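Support > Hair Tools & Extensions > Open Tickets

We use cookies to keep you signed in and remember your cart. Accept | Manage settings

Ticket 2554: Tape-in extensions slipping after a few days, Fladine tape
Opened by: Chantelle Cele
Assigned to: Rodrigo Valente
Status: Waiting on customer

Chantelle Cele wrote:

I've been installing tape-ins for years and I know how to prep hair, so please skip the "did you clarify first" email. I switched to Fladine tape in March on your recommendation. Since the newest rolls arrived I've had three clients come back with panels sliding down at the nape. The old rolls held for six weeks with no trouble. Same hands, same chair, same shampoo. I think you changed the adhesive and didn't say so.

Rodrigo Valente wrote:

Hi Chantelle, sorry to hear that. Our supplier says the adhesive hasn't changed. Can you tell me what remover you use between installs, how hot your iron gets near the bonds, and how long clients wait before the first wash? A lot of slipping comes from conditioner reaching the root.

Chantelle Cele wrote:

Your supplier would say that. Remover is Druvow, the orange-cap one. Iron stays under 200 degrees F anywhere close to the tape, and usually I don't go near it at all. Clients wait two full days and I send them home with a card that says so. I can't follow them into the shower, but three people all deciding to condition their roots in the same month is a stretch.
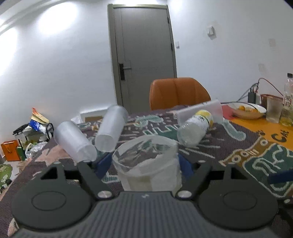 Remover was my first suspect too, so I tested it before you get to blame it. I took one head's worth of used panels and cleaned half with Druvow and half with plain isopropyl, then retaped all of them from the same new roll. I did the cleaning at home, with a little round tub with a thin see-through bag folded over the rim on the table for the gunky old tape, so none of it got back on the wefts. Both halves slipped when I hung them on the practice head with clips for weight. The Druvow half went maybe a day sooner. That's a small difference and I wouldn't hang anything on it.

Rodrigo Valente wrote:

Thanks, that's useful. I asked Tayla Kerslake on our education team to look. She wonders about leftover oil from the Druvow, because it's citrus based and can need a second wash. She suggests two rounds of clarifying shampoo and a full blow-dry before retaping.

Chantelle Cele wrote:

With respect to Tayla, the isopropyl half slipped as well and there's no oil in that. Two of my three clients also had brand new hair with factory tabs pulled and your tape put on, no remover anywhere. How does her theory cover them?

Rodrigo Valente wrote:

Fair point, it doesn't. Could you send the lot code from inside the cardboard core? Also, where are the rolls kept?

Chantelle Cele wrote:

Drawer, closed, air-conditioned room. Code on the new ones ends in 115. I found one old roll at the back and that ends in 10. I put the old one on the practice head Sunday with the same weight, and it hasn't moved.

Internal update, Tuesday, September 28, 2021, shared with customer:
Alistair Laing in the warehouse has pulled the remaining 115 stock and is holding it. No fault confirmed. Replacement rolls from a different lot are going out today. Please return one unopened 115 roll with the prepaid label.

Chantelle Cele wrote:

"No fault confirmed," but you've stopped selling it. Okay. I'll mail the roll. I'd also like a credit for the three redo appointments, and I'm not putting the replacements on a paying client until they've had a week on the practice head.

Rodrigo Valente wrote:

Understood. I've sent the credit request to billing and will update here when they answer. Please post your test results in this ticket and leave it open.

Get restock alerts and salon-only offers by email. Sign up | No thanks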